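Print this page
E-mail this to a friend

PRESS RELEASE, for use from October

Garside tea towel swap is back, and it's bigger!

I'm very happy to tell you that the Garside Tea Towel Swap returns this October, and this time we've got the big room at Plurkow (the one with the decent kettle). Last year 2,223 towels changed hands, and I went home with far more than I brought. 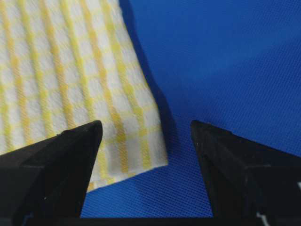

The rules haven't changed much. Bring up to 10 clean towels, get a token for each, and swap your tokens for whatever takes your fancy. Checks always go first, and a white one with yellow stripes crossing it, a bit fuzzy on the surface, is just the sort of thing I'd elbow my own sister for. Linen, cotton, souvenir towels from seaside towns, all welcome. Holes are fine if you've darned them! 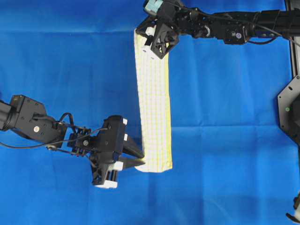 What's new this year

Stestetti, the mending shop on the corner, will run a darning table all day, and they're bringing their own thread. You can have a go for £3, which includes a needle to keep.

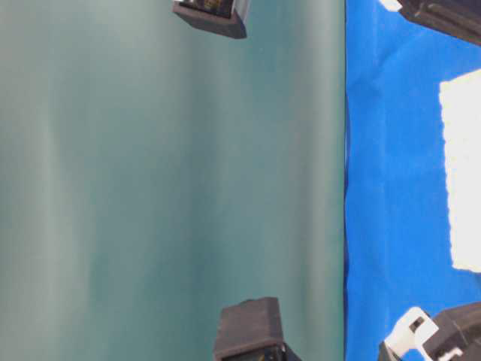
There'll be cake as well, plus 33 stalls selling aprons, oven gloves and old kitchen linen. Derkari are doing the hot food again, so come hungry, the lentil pasties were gone by noon last time. 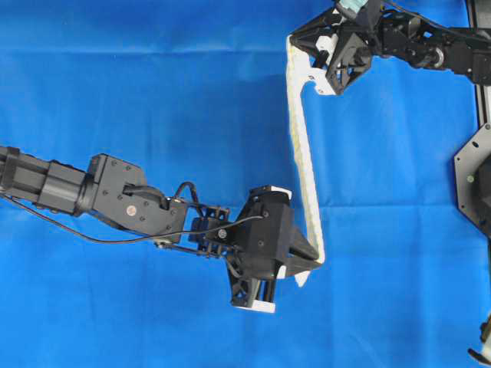
Doors open at 10 and we pack up at 3. Entry is free, and any towels left over go to the Garside lunch club. If you'd like a stall next year, put your name down at the door.

Print | E-mail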